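Plurdale College opens 9 more places on nursing diploma

PLURDALE – Applications open in March for the two-year nursing diploma at Plurdale College. 25 seats this time, nine more than last intake. Classes at the Gomon campus, clinical hours at Kereama Hospital.

Entry needs a high school diploma or GED, plus biology. No entrance exam. Transfer credits looked at case by case – send transcripts early please, the office gets backed up.

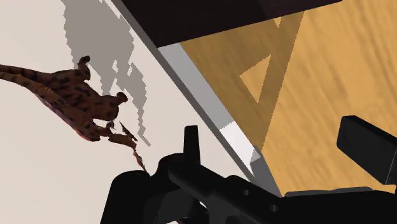

Application fee is $90, waived for Fondow Grant holders. Evening option also avalable, same tuition, same instructors. Uniforms not included.

Forms at the admissions desk or on the college website. Desk closes at 4 p.m. Incomplete forms will be sent back, so check teh signature page.

Media contact: Plurdale College Admissions Office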